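Getting your first door task going in the Berarura door pack

I've had the Berarura simulator on my desk since October, and the door pack is the add-on I keep coming back to. Vidal sells it separately from the base kit, so check you've got both before you start. The manual is pretty thin on setup, so I wrote down what I do.

What you need

The base kit, the door pack, and 30 GB of free disk space. My machine is nothing special and it copes fine.

Step 1. Load the room

Open the scene list and pick Sivcombe. There's a fancier one called Esham, but it loads slower and has more furniture to bump into. Save it for later!

Step 2. Park the robot

Drop the two-armed robot in front of the door and turn it until the body camera has the whole handle in view. I always lose a few minutes here (the rotate keys are way too touchy – turn the sensitivity down to 7 and you'll be happier).

Step 3. Pick your arm

Choose the gripper on the same side as the handle. For my setup that's the right one. Park the left arm well out to its own side so the two don't tangle.

Step 4. Line up before you reach

Close the fingers and bring the tip up so it points at the handle, then stop short. Save a checkpoint. You'll be reloading this one a lot, believe me.

Step 5. Record some tries

Open the fingers, creep in, close, turn, pull. Set the arm speed to 40 percent for the approach. I recorded 19 tries my first evening and threw out plenty of them, mostly ones where I yanked too early.

Is it worth buying?

I think so, if doors are what you're after. The handles are small and fiddly, and that's good practice. I do wish the camera view could be leveled – you get used to working at a slant, but my neck complained at first. If you only want pick-and-place stuff, stick with the base kit and save your money.
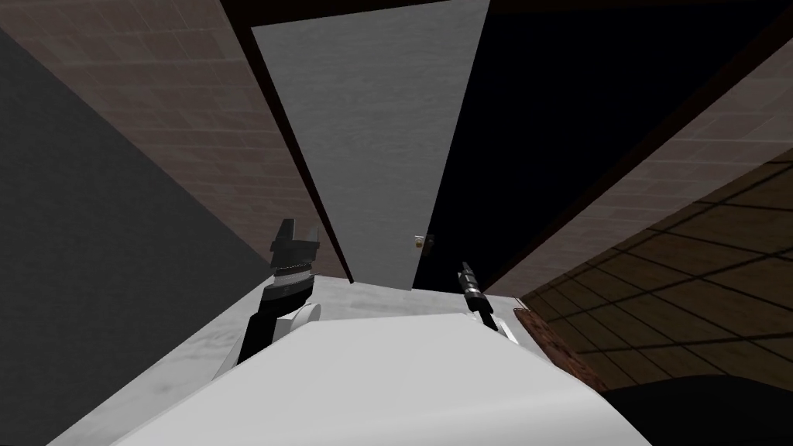

Step 4 in the simulator: right gripper angled toward the handle, not touching the door yet.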